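Brulcombe Home Help Boards

Search the boards Type a word or two Go

Power strip with its own switch for every outlet: any use, or just more to break?
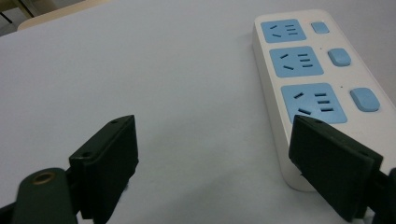
Vol. 3, page 92

Idun Skjelbred
posted 28 November 2021

My brother-in-law handed me this strip when he moved out of his apartment and told me it would change how I use my desk. I doubt that very much. It's white with light blue panels, and each of the blue outlets has a blue switch sitting next to it. I've put it on the white table in the spare room, where I do my bills and my sewing, and for now it's going nowhere near a wall until somebody gives me a reason to trust it.

My complaints so far, in no special order.

I don't see what the separate switches are for. Every power strip I've owned had one switch for the whole thing or none at all, and I got along fine. If I want a lamp off, the lamp has a switch. If I want the sewing machine off, that has a switch too. Now I'd have two switches for one lamp, and I know exactly how that goes. I'll turn it off at the strip one evening, forget, and spend the next morning changing a good bulb.

Then there's the claim that it "saves power." He repeated this several times and could not tell me how much. I've asked at the store in town as well (Fastbridge, the one by the bus depot) and the young man said "a lot over time." A lot compared to what? My bill moves around more from one cold week than it ever would from a phone charger.

Next, the holes. Each outlet has a slanted pair of slots on one side and a group of three slots on the other. I have a drawer full of plugs from different places we've lived and I'd like to know whether these openings are meant for one kind of plug or two, and whether I should be using both halves of an outlet at the same time. The strip came to me with no box and no papers.

And last, the house. It was built in 1923 and the spare room has 2 wall outlets, both on the wrong side. So whatever I use has to run along the baseboard behind the table. I don't like that and my late father would have liked it less.

What I'd plug in: a desk lamp, the sewing machine, a small printer I use when the tax forms come due in March, and possibly a space heater, since that room is cold. Is the strip worth keeping, or does it go in the donation box? Please don't just tell me "they're all the same."

Ivar Solberg

You're right to be suspicious, although I'd spend my suspicion on different things than you have.

Take the heater off your list. It doesn't go on this strip or on any strip. A space heater pulls a heavy load for hours at a stretch, and strips overheat at the plug end or in the cord, sometimes where you can't see it. Plug it straight into the wall. If the wall outlet is loose, or feels hot after the heater has been running, then the heater doesn't go there either and you call an electrician. In a house that old I'd want to know what the wiring in that room is anyway. Plenty of old places have had new outlets put on the front of old wires, and a new faceplate tells you nothing.

On the slots, I wouldn't guess, and I'd ignore anybody who does, me included. From your picture I can see two angled slots on the left of each outlet and three flat ones stacked on the right. A slanted pair like that is used in some countries and not in others. What matters is what's printed on the strip, so turn it over. You're looking for the voltage, the highest current or wattage it's allowed to carry, the name of whoever made it, and a safety mark from a testing body. Write those down. If the voltage doesn't match what comes out of your wall, stop there. If there's nothing printed on the back at all, stop there too and cut the plug off before you throw it out, so it doesn't end up in someone else's spare room.

Then look at the plug on the end of the cord, which isn't in your picture. Does it go into your wall without an adapter? If it needs one, I'd get rid of the strip. A travel adapter feeding a power strip feeding a sewing machine is a chain of cheap contacts, and an adapter changes the shape of the plug without changing the voltage. People mix that up constantly.

As for filling both halves of an outlet, the rating covers everything plugged in together. The strip doesn't get stronger because it has more holes in it. Add up the watts on the labels of your lamp, machine and printer and compare that with what's on the back. Those together are usually a modest load, but do the sum with your own labels.

On saving power, I mostly agree with you. A printer left on standby uses a little. A lamp that's off at its own switch uses nothing worth talking about. If anybody promises you a number without asking what you own, they made it up. Still, the separate switches do have one decent use, and it's the sewing machine. I like to cut the power before I change a needle, and reaching for a switch on the table is easier than crawling to the wall. I'd still pull the plug for anything more serious, such as opening the cover. A switch on a strip may only break one side of the line, and you can't tell which from looking at it.

The cord along the baseboard is all right if it stays in the open, isn't under a rug, and doesn't get pinched by the table leg. Don't run one strip into another to cover the distance. If it doesn't reach, move the table.

Wokomdale_Attic

I have one like it and it's fine. Used it over 3 years with a TV and some lamps and never had an issue. The switches are handy, my kids turn everything off with them. I think people worry too much about this stuff. As for the slots, if the plug fits it fits. Put some tape with the names on it so you know which is the lamp.

Ortuño

I'll go along with the tape. I won't go along with "if it fits it fits." I have pushed a plug into a socket that took it perfectly well, in my sister's kitchen, and it finished off a mixer that was made for half the voltage. Some of these multi-slot outlets accept shapes from all over, and they're happy to let you make the mistake. And never having had an issue is nice, but it isn't a test of anything. I drove on bald tires for a winter and never had an issue.

Idun, a couple of things I'd add to Ivar's list, having thrown out more strips than I've kept.

Try the switches with nothing plugged in and the cord out of the wall. They should click over firmly and stay where you put them. Mushy ones, or one that sits halfway, mean it goes out. Do the same sort of check on the outlets with a plug you know is right for them. It should go in with a bit of a push and hold. If it droops or slides out under its own weight, the metal inside has lost its grip, and loose contacts get hot.

Sniff it as well. I'm serious about this. A strip that's been overloaded often has a burnt, fishy smell close up, and you can sometimes find it before you find a brown mark. Look along the cord for flat spots, and bend it gently where it goes into the housing.

There are tiny dots beside two of the switches in your picture. They might be lights. I wouldn't lean on them even if they are. A dead light can mean the power's off or it can mean the light is dead, and I've seen both.

Also, don't assume it has surge protection because it looks modern. Plenty of strips have none. If it does, it ought to say so on the back, and that part wears out with age without any change to how the strip works day to day. For a lamp I wouldn't care. For the printer, maybe.

My vote is donation box only if it passes everything, and the trash with the cord cut if it doesn't. A new strip with papers costs less than a decent pair of sewing shears. You didn't pick this one, you don't like it, and you don't know where it's been. I'm not sure what the argument for keeping it is, apart from your brother-in-law asking about it at dinner.

Idun Skjelbred

He will ask about it at dinner.

Thank you, Ivar, the heater is going on the wall and I'll have someone look at that outlet first. I'll turn the strip over tonight when I have my good glasses and copy down whatever is printed there. I still say two switches for one lamp is one too many.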